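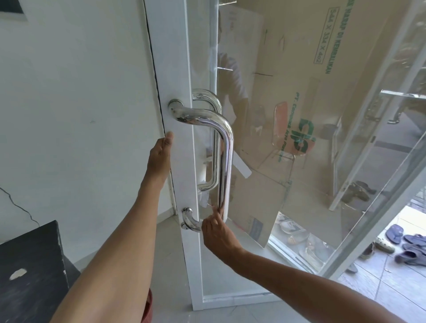

A lever is one of the oldest and simplest tools that people use. It is a stiff object that turns around a fixed point, and it helps a person move something heavy with less effort. Many levers do not look like tools at all. A glass door with a long metal pull handle is one of them. The whole door turns around its hinges, and the handle is where a hand can take hold and pull.

The Starncombe Museum of Everyday Science prepared this page for readers aged eight to twelve. Words in the word list at the end are important ones to learn.

The three parts of a lever

Every lever has three parts. The fixed point where it turns is called the fulcrum. The push or pull that a person gives is called the effort. The thing being moved, or the force that pushes back, is called the load.

A seesaw shows all three. The post in the middle is the fulcrum. If Salamatu sits on one end and Lawal sits on the other, Salamatu's weight can be the effort and Lawal's weight can be the load. When Salamatu goes down, Lawal goes up.

The parts of a lever may be arranged in different orders. Scientists sort levers into three groups, called classes, by looking at which part is in the middle.

First-class levers

In a first-class lever, the fulcrum is between the effort and the load. Seesaws, scissors and crowbars belong to this group. A pair of scissors is two levers joined together. The screw is the fulcrum, your fingers supply the effort, and the paper is the load. Thick cardboard is easier to cut close to the screw than at the tips of the blades. Try it with an adult and see.

Second-class levers

In a second-class lever, the load is between the fulcrum and the effort. A wheelbarrow is a good example. The wheel is the fulcrum, the soil in the tray is the load, and the handles are where the gardener lifts. A nutcracker works in the same way.

A hinged door is usually placed in this group too. Its weight is spread across its width, between the hinges on one side and the handle on the other.

Third-class levers

In a third-class lever, the effort is between the fulcrum and the load. Tweezers, fishing rods and brooms are in this group. These levers do not make a load feel lighter. They make it move farther and faster. When you sweep, your lower hand moves a short way and the bristles move a long way across the floor.

Your own arm is a third-class lever. The elbow is the fulcrum. The muscle at the front of the upper arm pulls on a bone of the forearm, a short distance past the elbow. An apple in your hand is the load.

Why distance matters

The farther the effort is from the fulcrum, the more turning power it has. The turning power of a force is called its moment. To find a moment, multiply the size of the force by its distance from the fulcrum.

Force is measured in newtons. Suppose a rock pushes down on one end of a bar with a force of 900 newtons, and the rock is one foot from the fulcrum. A person pushing down on the other end, three feet from the fulcrum, needs a force of 300 newtons to balance it. One times 900 is the same as three times 300.

There is a price to pay. The person's end of the bar has to move three times as far as the rock does. To lift the rock one inch, the person must push the bar down three inches. A lever lets you trade a big force over a short distance for a small force over a long one — it cannot give you both savings at once.

Levers long ago

People used levers long before anyone wrote down how they worked. Farmers in ancient Egypt raised water from the Nile with a tool called a shadoof, a long pole resting on a support. A bucket hung from one end and a heavy weight was fixed to the other. The weight helped to lift the full bucket. Shadoofs are still used in some places today.

The Greek thinker Archimedes, who lived more than 2,000 years ago, studied the balance of levers and explained it with mathematics.

An activity to try

You will need a ruler, a round pencil and some coins of the same kind.

Lay the pencil on a table and place the ruler across it so that the ruler balances. Put two coins on one side, two inches from the pencil. Now place a single coin on the other side and slide it slowly outward until the ruler balances again. Measure how far the single coin is from the pencil, and write the distance down. Then try three coins against one.

Before you measure, make a guess. Compare your guess with your result, and repeat the test if the pencil rolls.

Word list

Effort: the push or pull put into a lever.
Fulcrum: the fixed point around which a lever turns.
Load: the weight or force that a lever works against.
Moment: the turning power of a force.
Newton: a unit used to measure force.

Text by Yae Miyazaki. Reviewed for the museum by Ibrahim Nwachukwu. Last updated 2 October 2023. Teachers may copy this page for classroom use.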